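Forums > Student Projects > Robot Club Help

Packing task for our school club - how many demos, and which items?

Our club at Whitcombe is teaching a small arm to put toiletries in an open travel case. People do the task first with hand-held grippers and we train on that. With 8 items in the mix it keeps failing on bottles. Should we record more, or cut the list?
Declan Partington

Cut the list. We had 1257 runs on a similar job at Lestby and got better results after dropping to two items, a squeeze tube and a pump bottle. Start the case open and flat every time. Go for the body of the pump bottle, well below the head - ours tipped when people grabbed it high. Add the other items back one at a time.
Ashton Faulkner

more data. we did around 2000 and it was fine
Plitlow

Two items is a good start. Also check that both printed tags on the fingers stay clean and flat. One of ours had a lifted corner and we threw out a whole afternoon in February.
Wernel
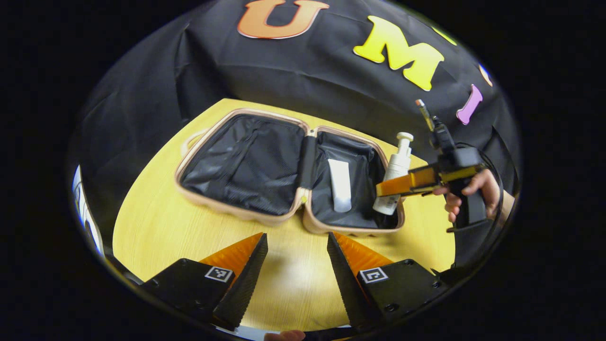
Photo: Ashton Faulkner, posted 5/8/21

Contact us | Copyright Robot Club Help | Back to top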